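3.2 Washing-up habits and shared kitchens

Households in Hadilside were visited on a Wednesday evening, after the main meal. 34 agreed, 30 finished the diary. Most wash by hand, even where a machine is fitted -- habit mainly, also the cost of tablets. Water use varied a lot between homes of the same size (see Farahani and Vītola, earlier survey, for the same pattern in Lomness). Rinsing under a running tap accounts for most of teh gap.
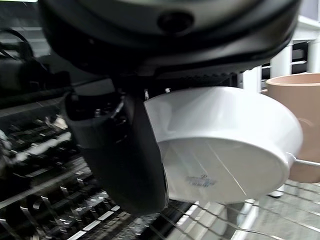

Figure 2. A white bowl.

Bowls were the item most often rinsed twice. Reasons given: dried cereal, grease, "my mother did it". Five homes kept a basin in the sink and used far less water, though two of them changed it halfway through. We did not seperate hot from cold at this stage. Heydari suggests metering both, worth doing next round. Diaries were kept by one adult per home, so children's use is probably missed -- Bondarchuk's coding notes cover this in more detail.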